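Home | Talks | Speakers | Contact
Print this page | E-mail this page

Washing Wool at Home: speaker notes, Thursday evening
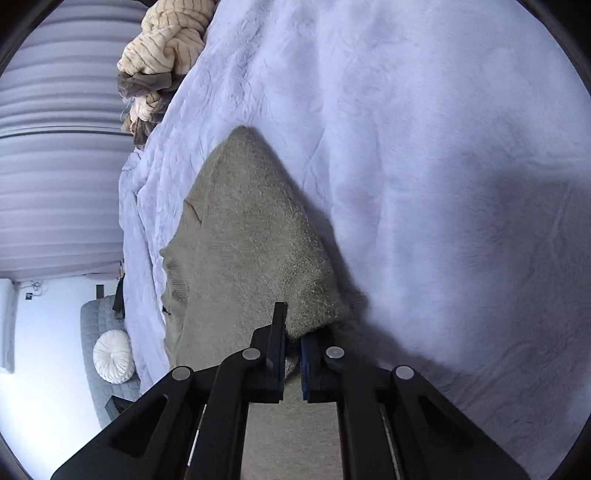 How often should a wool sweater be washed? Three times a season is plenty for most of us, with a good airing in between.

Welcome everyone, thank Jonholm for the hall (and the coffee!). Tell the story of Kauko Riihimäki, who taught me to soak, squeeze and never, ever wring. Take your time here, people love Kauko.

Then the soak itself: cool water, a little soap, up to 100 minutes. Pass the towels around and let folks try rolling.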